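Anyone else had an arm put in their prep kitchen?
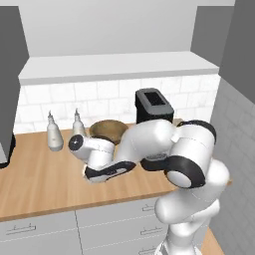 fledport_prep

Our counter layout is in the picture. White arm on the right, squeeze bottles, bowl and toaster stay along the back. The Dimitriou arm starts in February on breakfast prep. I've done this job 16 years and I'm told my hours stay the same, but two of us move to packing from 6 a.m. Has it worked out anywhere else?

marl_and_co

We've had one at Janadari since last year. It does the dull stuff well enough. The change is you spend the shift setting things out for it – bottles back on their spot every time.

tinribs

Sounds like a worse job to me. You go from cooking to tidying up after a machine.

marl_and_co

Disagree. My wrists are better and I still do all the seasoning. Ask who gets trained on it, though. Drusero only trained the supervisors at our other site and the rest stood waiting whenever it stopped.

fledport_prep

Training is 2 days, for everyone on earlies. Nothing said about extra pay.

tinribs

Get that in writing before February, then.

Page 2 of 2 – 943 views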